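When the gripper misses the plate: how to find a drifting wrist camera
by Ruairi Mowat, Sudton workshop notes

This guide is for people who run the two-arm table cell. It explains the fault we had on the left arm, where the gripper closed in the air beside a plate and then pushed the plate along the table. The log said "grasp complete", so the program continued with an empty hand. We lost 2 days before we looked in the correct place.

Before you begin, press the stop button and wait until both arms stand still. Do not put your hand between open fingers while the lights on the base are green. Archie Menzies did this once in Llanos and he was lucky.

Step 1. Put one plate alone on the open part of the table, away from the food box. Keep the cloth or covering as flat as you can, a fold under the plate will tilt it.

Step 2. Open the gripper fully and move it slowly towards the plate. Stop before the fingers reach it, and compare the table view with the wrist view.
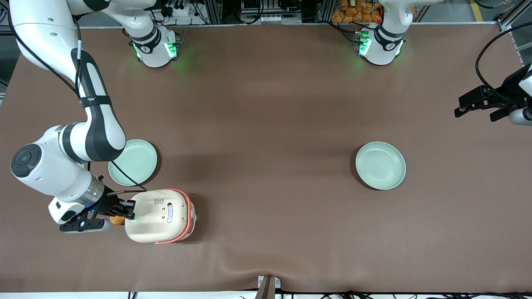
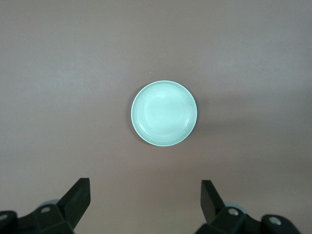 Reading time: 2 minutes

Step 3. In the wrist view, look where the plate is between the two fingers. Write down the position, then drive the arm back to home and come again. Repeat this 4 times. If the plate is each time in a different position, the camera mount is loose. If the position is always the same but wrong, the mount is good and you need only a new calibration.

Step 4. For a loose mount, switch off the power and tighten the screws by hand, a little on each one in turn. Check also the cable on the outside of the arm - ours was too short near the elbow and it pulled the wrist in every long movement.

Step 5. Calibrate again and run 200 empty cycles at low speed before you give the arm a real plate.

The Drurum cell has the older mount, so step 4 is different there. I will add it in August.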